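Notebook, May
Okalico gripper kit, loaner unit, second pass
Bench 2

9:20. Picked up where the last entry stopped. The kit is the Okalico two-finger gripper with the wrist camera bracket and their teaching software. We have it on loan until the end of the month and Covadonga Rivas needs a yes or no from us before then, with something written down to back it up. Trundirmont also quoted for a gripper of the same class but has not sent hardware, so all I can compare there is paper.

What is in the kit as delivered: gripper body, adapter plate, two sets of finger pads, camera bracket, camera cable, one tool cable, control box, power supply, license card. The printed manual covers the gripper only. The camera part is in a PDF you have to request. I requested it and it came the same morning, so no complaint, but it should be in the box.

Mounting. Adapter plate went on without trouble. The screws supplied for the bracket were one size too long and bottomed out before clamping, so the camera could be turned by hand. Swapped for shorter ones out of our own drawer. Wrote to Okalico about it. They answered that the earlier bracket was thicker and the screws were not changed when it was. Fine. If we buy, make sure the order says new screws.

Cable routing is the part I like least. The camera cable leaves the bracket on the side where the wrist turns most. Strapped it along the forearm with a service loop at the last joint. First loop was too short and pulled tight near the end of rotation. Second loop is longer and clears, but it swings. Have limited the wrist range in software for now. Anyone running this, do not clear that limit without looking at the cable first.

10:05. Software. Installed on the bench PC next to the Curkberg suite, which we still need for the old cell. They both want the same network port by default. Changed Okalico to a different one in its settings page, restarted, both run. The port setting is under Devices, then Advanced, and it does not tell you that a restart is needed. Lost a while on that.

Teaching works like this: put the arm in hand-guide mode, move it through the task, press the button on the wrist to mark open or close, and the software keeps joint positions together with the wrist video. You can then play it back as a fixed path or use the recordings to train their pick model. We only care about fixed path plus the camera check for now. Training is a separate license and I have not priced it.

Hand-guide is good. Lighter than the Curkberg handle and no drift when you let go. The marking button is in a bad place for anyone left-handed. Pacheco tried it and kept pressing it with the side of the palm while moving the arm, which put extra close marks in the recording. You can delete marks afterward in the timeline. There is no undo, so copy the recording first.

11:15. Payload entry. The setup asks for tool mass and center of mass. I entered the values off the data sheet, which leave out the camera bracket. With those numbers the arm sagged a little on entering hand-guide. Ran the automatic payload routine instead and it came out better. Saved as profile 11. Do not use the earlier profiles, they are from before the bracket went on.

Task list for the review, copied from Covadonga's email:
- small carton, side grasp
- plastic tub with lid
- metal cup, grasp from above
- flat part off a tray
- soft pouch

Carton and tub were covered last time. Both fine at the default force. Tub lid needs the rubber pads, the hard pads slip on it. Today was the cup and the tray part.

Cup. Picked this one because polished metal is where grippers and cameras both tend to give trouble. Rubber pads on. Force at 35 on their scale, which has no unit in the software. The manual says the scale is percent of maximum, the screen does not. Asked them to label it.

First approach was too high and the fingers closed on the rim only. Cup hung at an angle. Released it by hand, lowered the grasp point in the path, tried again. Next one held. Lifted, carried over to the shelf, back, set down. Repeated with the faster speed setting. Held there too. Also tried with the hard pads at the same force and the cup rotated in the grip during the turn, so rubber pads for anything like this.

Presence check. The software has a function where you draw a region in the wrist view and it decides whether something is in the gripper. It compares against a saved image of the empty gripper. With the carton it was reliable. With the cup it was not. It called "empty" several times with the cup clearly in the fingers. I think it is a mix of the reflections and the dark inside of the cup being close to the dark of the gripper. Moving the region so it covers the rim helped. Turning auto exposure off helped more. With both changes it stopped missing the cup while the arm was standing still. While moving, it is still not something I would rely on.

Blur is most of the reason, I think. The camera runs with a long exposure under our lights and the stills it saves during fast moves are soft. There is a shutter setting, but shortening it made the image too dark to use. Their optional ring light would probably fix that and would add reflections on metal, so it would need its own test. Not in our kit.

Room light also gets into it. When the wrist tips up, the ceiling light comes into view and auto exposure pulls everything else down. One more reason to lock it. Pulled a still from the log so there is something to look at when we talk to Okalico:

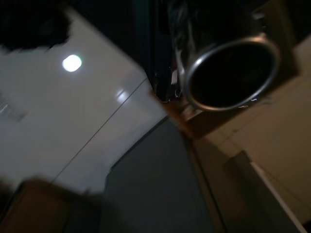

Wrist camera still, cup in gripper, arm tilted. Ceiling light at upper left.

The rim is the only part of the cup with usable contrast at that angle. So the region should sit on the rim. Put this in the settings note for the bench.

1:40. Tray part. Flat, thin, lies close to the surface. The fingertips are thick for this. With the hard pads I could get under the edge if the part was pushed against the tray wall first. That adds a step to the path. It works but it is slow and depends on where the part ends up. Okalico lists a thin fingertip set as an accessory. Trundirmont includes one in their quote. If the flat part is going to be a regular job, that matters more than the camera question.

Stopped once with a fault, number 309. Manual says "grip position timeout." It came when the fingers touched the tray before reaching the target width. Cleared it from the control box. Clearing it from the software does not work on this version, you get a green message but the gripper stays locked until you press the box. Reported. Their support already knew and says it is on the list for the next release, no date given.

Log export. Recordings go out as one folder per run with video, joint data and a text file of marks. Times in the text file are from start of run, times in the joint data are clock time. To line them up you need the start time, and that is only in the folder name. Do not rename the folders. I renamed one before I noticed and could no longer match it up. Wrote a short script that copies the start time into the text file. It is on the shared drive in the Okalico directory.

3:10. Where I am on the review so far.

Good: hand-guide, build of the gripper body, grip on everything tried with the rubber pads, support answers fast and does not argue.

Not good: cable exit on the bracket, manual split in two, fault clearing, force scale with no unit, presence check on shiny objects.

Open: pouch not tested. Ring light. Thin fingertips. Price for the training license. Whether the warranty covers the camera cable, because I expect that to be the first thing to wear out.

On the money side, the base kit is inside what Covadonga set aside. With thin fingertips and the ring light it might not be. Asked for a combined quote and asked whether the loan unit can be bought as is. It already has our adapter plate fitted and I would rather keep it than set up another one.

Against Curkberg: we know the Curkberg gripper and it has run a long time without much attention, but it has no camera mount and the teaching is slow. I would not replace it in the old cell. For bench 2, where the job changes often, the Okalico kit is the better fit as long as the presence check is only used with the arm stopped. Against Trundirmont I can't say anything useful until they send one.

Settings to keep, for whoever is on next:
Profile 11
Rubber pads for cup and tub, hard pads for tray part
Force 35 for the cup, default for carton and tub
Auto exposure off
Presence region on the rim, check only when stopped
Wrist limit stays on

Pacheco has the bench tomorrow morning and will do the pouch. Start at low force and go up, and copy the recording before deleting any marks. Spare pads are in the small drawer under the control box. One of the rubber ones has a nick at the corner, use the other pair.

4:30. Powered down. Arm parked, cup back on the shelf. Combined quote not in yet.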